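Can a Car Really Go 2000 Miles on One Tank?

Car companies love big numbers. You see them on posters, in videos and on the sides of buses. Some of the numbers are fair. Others need a closer look, and you don't have to be a grown-up to do it.

Take a small carmaker called Zendico. In August it showed a new family car, the Clela, and said it could go 2000 miles before the driver had to stop for fuel. Wow! But wait a minute. Who drove it? How fast? Was anybody sitting in the back?

The answers were in tiny print at the bottom of the page. The Clela had one driver and no bags. It had an extra tank in the trunk, and you can't buy the car with that tank. It went very slowly around a flat track with the heater and the air conditioning turned off. Does your family travel like that? Mine doesn't.

A car magazine, Flosteck, tried the Clela on normal roads with four people inside. It went 1242 miles, still with the extra tank. That is a long way, but it is a lot less than the poster said.

Why such a big gap? A car has to push the air out of its way. The faster it goes, the harder the air pushes back, and the more fuel it burns. Hills use up fuel too. So do heavy suitcases, soft tires and stopping at every red light.

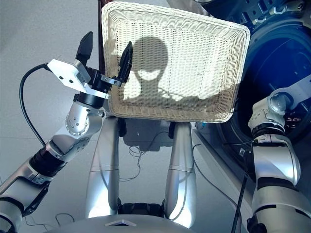 Then there is the word "up to." Watch out for that one. "Up to 91 miles per gallon" can mean that one car did it one time on a very good day. It doesn't say what the car will do on the way to school. If I told you I could eat up to 11 pancakes, you would want to know how often I do it.

Zendico says its next car, the Gatchalian, will go even farther. Maybe it will. I'd like to see it climb a hill first, with kids and a dog on board.

Try this at home. Find a car ad and look for the biggest number in it. Now look for the smallest writing. Ask a grown-up to help you read it, and write down anything the big number left out — the speed, the weather, the road, the number of people in the car.

Last updated 2025-04-05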